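Trirkside Home Help > Furniture and floors > Finishes

Keeping a pale table top pale: oil, lacquer or leave alone?

Posted by Siu-ming Peng

I have a dining table made of ash, bought in 1999, 850 mm wide, with a solid top and a solid edge. Over the years it has gone from nearly white to a fairly strong yellow. The underside is still the original colour. The finish is a varnish of some kind, glossy where it has survived and worn through at the two places where people sit.

I intend to strip the top and refinish it. I want it to end up close to the colour of the underside and to stay there as long as possible. The table is used every day for meals and is near a south-facing window.

A local firm, Fukuda, quoted me £289 to do the top only, using a water-based lacquer. The man who came to look said oil would turn it yellow again. A friend who makes shelves says lacquer looks like plastic and cannot be repaired, and that I should use a white-tinted hardwax oil. Both seemed certain.

Specifically:
Is the yellow in the varnish or in the wood?
Does white-tinted oil stay white?
Can a lacquered top be patched when it wears through at the seats again?

I have a random orbital sander and have refinished a door before, with acceptable results.

Sadao Hirose
Member, Trirkside

Oil. Lacquer chips. I oiled my kitchen worktop and it has been fine. Wipe it on, wipe it off, leave it overnight. Don't leave the rags in a heap.

Tomomi Murakami
Member, Trirkside

The yellow is in both, in different amounts. Old solvent-based varnish goes amber as it ages, even in the dark, and that layer comes off when you strip. Ash itself also shifts towards straw under daylight, but only at the surface. Sanding will remove most of it.

You can test this before committing. Scrape a patch near the end of the top, down to bare wood, and compare it with the underside. If the two match, the varnish was most of the problem. If the patch is still darker, sand it further and compare again. Allow for any finish on the underside. If that was sealed at the factory it will look a little deeper than bare wood.

On the finishes:

Plain hardwax oil wets the grain and darkens ash straight away, roughly to the colour you see if you wipe the bare wood with a damp cloth. Do that on your test patch. If you dislike the damp colour, you will dislike plain oil.

White-tinted oil holds a small amount of pigment which lodges in the open grain and cancels the darkening. It keeps its look well where it isn't rubbed. Where forearms and plates rub, the pigment goes first, and the spot reads as a warmer patch. A maintenance coat puts it back. I use Brevia white on a desk and recoat the front strip every September.

Water-based lacquer stays clear and adds the least colour of the three. Use a matt one. The plastic look your friend describes comes mostly from gloss level and from coats put on too thick. Some makers sell a version with a UV absorber, which slows the change in the wood without stopping it. Next to a south-facing window I would pay extra for it.

The tone to aim for is a pale blond with the lines of the grain still showing through, not a painted white. Put too much pigment on and the grain starts to disappear.
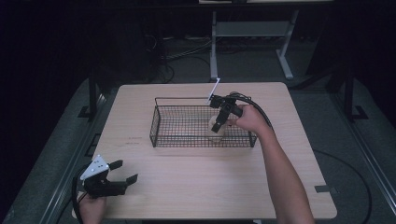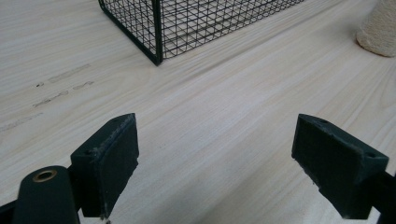
Ash has large open pores in the early growth, so pigment gathers there more than in the denser bands. On a test board this shows as fine white streaks. If you want an even tone, work the tinted oil across the grain first and wipe off along it. If you want the streaks, apply along the grain and wipe lightly.

Preparation is the same either way. Scrape or strip the varnish first. Sanding old varnish clogs the discs and leaves islands of finish that you won't see until the first coat goes on. Start with 100 grit, move up one grade at a time and don't skip. For lacquer, stop at the grade printed on the tin. Going finer gives it less to hold on to. For tinted oil, going too fine closes the surface and the pigment will not take.

With anything water-based the grain will rise. Damp the bare top with a sponge, let it dry fully, then take off the fibres by hand with a worn piece of fine paper. Do this once before the first coat. It saves a good deal of sanding between coats.

Patching: oil can be patched at the seats without touching the rest. Lacquer can't be patched invisibly. You can abrade and recoat the whole top before it wears through to the wood, and that is an afternoon's work. Once it is through, the bare area picks up grease and greys, and you are back to stripping.

For your use I would take the matt lacquer with UV absorber, and plan to recoat before wear reaches the wood. The quote is reasonable if it includes stripping. Ask whether it does, and ask for the name of the lacquer.

Markos Kontogiannis
Member, Trirkside

Agree with most of the above. Two additions.

Do the underside as well, at least one coat. A wide solid top sealed on one face only takes up moisture unevenly and can cup. If the existing finish under there is sound, leave it.

Cure time is longer than drying time. Memia matt was dry to the touch the same evening on mine, but a mug placed on it two days later left a ring that never came out. The tin gives a figure for full hardness and it should be believed. No cloths or mats until then either, as they leave a print.

Sadao's point about rags is correct and should be taken seriously. Oily rags can heat up and catch fire. Lay them flat outside to dry or put them in a tin of water with a lid.

Siu-ming Peng

Scraped a patch on Tuesday. It is nearly the same as the underside, slightly warmer. The damp cloth turned it the colour of weak tea, so plain oil is ruled out. Fukuda confirm that stripping is included but the underside is not. I will do the underside myself and have asked them which lacquer they use.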